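Stindwood Room Reading Log - README

Welcome to our reading log! It holds 345 entries written by the 14 children in Room 11 at Stindwood, all from the spring term. Every line is one book, one reader and a few words about what they thought of it.

Columns
reader: a code name the child picked
title: spelled the way the child spelled it (we love these)
stars: 1 to 5
comment: free text, sometimes very long!

Version 2 adds the books from the Bunstead shelf and fixes the mixed-up stars in January. Blank comments are left blank - please don't fill them in.

The theme for our class assembly was respect, and the comments from that week are well worth a read.
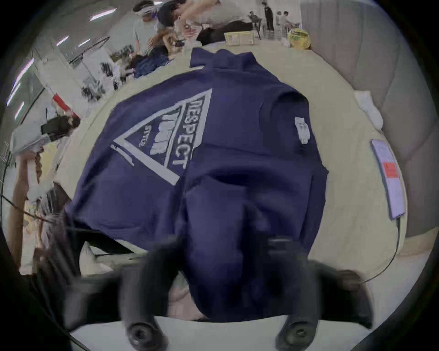
Navy shirt with the RESPECT print.

Spotted a mistake? Send a note to Shirley Petrenko in the Stindwood office and we'll fix it in the next version.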